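4.2 Landings, floor finish, and the reach to the rail

The previous section dealt with the flight itself: riser height, tread depth, and the condition of the nosing. We turn now to the landing at the top of the stairs, which received less attention in the first round of the Dradport housing survey than it should have. The survey form as originally drafted treated the landing as part of the hallway, and assessors were asked only whether it was clear of stored items. After the pilot visits in Pimau, the form was changed so that floor finish, lighting, and the starting point of the handrail were recorded separately for every landing. All 738 homes in the main sample were assessed on the revised form, and the pilot homes are left out of the results given here.

Floor finish was recorded in broad groups: carpet, matte wood, glossy wood, tile, and other. Assessors did not test slip resistance. A proper test needs equipment that could not be carried into every home, and the result would in any case depend on what the resident had last used to clean the floor. What the form does record is how the surface looks under the lighting the resident normally uses, from the spot where a person would stand before starting down. Reflections from a window or ceiling fixture were marked as present or absent at that spot. This is a simple measure, and two assessors standing in the same place at different hours may well disagree. For that reason we report reflections as a feature of the visit and make no claim about the home at other times of day.

Homes with a glossy wood landing were spread across every age of building in the sample. We had expected them to cluster in the older streets near the harbor, where original boards are often sanded and refinished, and they did appear there. They were also common in newer houses on the north side, where a factory finish is laid from the front door through to the upper hall without a break. In the older houses the finish often stopped at the head of the stairs and the treads were painted or carpeted. In the newer ones the same material tended to carry over the edge, so that the first step down had the same color and the same shine as the floor behind it.

Residents were asked, in their own words, whether anything about the top of the stairs bothered them. Many answers concerned things we had no box for. Several people described feeling for the edge with one foot at night. One household had placed a small rug near the head of the stairs to mark the spot, and had then been told by a relative to take it up. A number of respondents said that a polished floor made the hallway look larger and that they would not give it up. We mention this because advice that begins with replacing the floor is unlikely to be followed, whatever its merits, and because owners and tenants do not have the same freedom to act on it.

Lighting was measured at floor level. The target used in the survey was 300 lux on the landing with the usual lamps switched on, a value chosen for consistency with our earlier work in shared buildings and set higher than many homes would need. Failing to meet it should be read as a prompt for further questions and should not be taken as a finding of hazard. On glossy floors the reading was sometimes misleading. A bright fixture directly over the landing could satisfy the target and at the same time place a strong reflection across the edge of the first step. In such homes assessors wrote a note in the margin, and these notes proved more useful than the number. A later version of the form should give them a field of their own.

4.3 Where the handrail begins

Most guidance for householders says that a rail should be continuous, firmly fixed, and easy to grasp. It has less to say about where the rail should begin. The question matters on a landing because a person coming from the hallway has to find the rail before taking the first step, often while turning. If the rail starts level with the edge, the hand arrives late. If it starts well back on the landing, the hand can settle before the feet change level.

We used the Iyengar checklist to sort rails by their starting point, with one change. The checklist has a single entry for curved rails and counts all of them as continuous. In our sample a curved rail could mean several different things. In some homes the curve carried the rail around the open side of the landing and down the flight in one line. In others the curve was short and served mainly to finish the end of the rail neatly, giving no extra length to hold. A third group had a curved guard on the landing with a separate rail on the stairs, and a gap between them that a person had to reach across. We recorded these as three types, and assessors were given sketches of each during training.

Agreement between assessors on the three types was good once the sketches were in use. Where they disagreed, it was almost always over the size of the gap, and whether a post standing in it should count as something to hold. Our rule was that a post counts only if the resident was seen to use it or said that they did. Tharun Mudaliar has pointed out that this makes the classification depend partly on the resident and partly on the building. We accept the point. The alternative, which is to ignore habit entirely, would have led us to record as broken a line of support that some residents had used every day for years.

Material was recorded as well. Metal rails were more often narrow, and a narrow rail is easy to close the hand around. Wooden rails in the older houses were often wide and deep, with a molded top that could be leaned on but not gripped. Color was noted only in relation to the floor. A dark rail over a dark floor can be hard to pick out in a dim hallway, and the same rail against a pale wall may be perfectly clear. The direction of approach therefore matters: someone leaving a bedroom may see the rail against the wall, while someone leaving the bathroom across the hall sees it against the floor. The form asks the assessor to stand at each door in turn, which adds time to the visit but was rarely a cause of complaint.

The combination of a dark metal rail and a dark, shiny floor is of particular interest, as it brings together the questions of contrast and reflection raised in 4.2. Figure 2 gives an instance of the pairing. The curve of the rail is typical of the designs that the single checklist entry does not separate, and the type cannot be assigned without following the rail along its full length.

Figure 2. Curved black metal stair railing beside a glossy dark-brown hardwood floor. 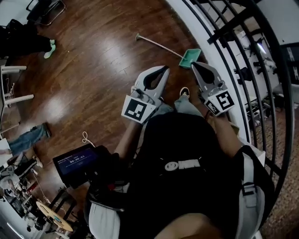

Kylie Goodwin, commenting on a draft of this section, wrote that the discussion of contrast gives too much weight to sight. People who have lived in a house for years, she argued, find the rail by memory and by touch, and a change in color would do little for them; she would rather see money spent on closing the gap between the landing guard and the stair rail, which helps a person whether the light is on or off. She added that visitors and grandchildren are the ones who depend on seeing the rail, and that the survey had asked them nothing.

We have kept the contrast measure for two reasons. Eyesight changes, and a resident who manages by habit today may not do so after a stay in the hospital or a change of medication. Contrast is also cheap to improve. A strip of matte tape on the first nosing, or a lamp moved to one side, costs little and can be undone, and tenants can usually make such changes without asking permission. Closing a gap in a metal rail is a job for a tradesperson. In the Dradport homes where a quotation had been sought, residents often said that the price had put them off.

The remark about visitors is a fair one. The survey was addressed to the people named on the household form, and guests were outside its scope. The follow-up visits planned for September will include a short question on who else uses the stairs regularly. The landing section will otherwise stay as it is, apart from the new field for reflections – the assessors asked for it, and the margin notes already give us the wording. Results for split-level homes, in which a landing may serve two short flights, are given separately in the next section.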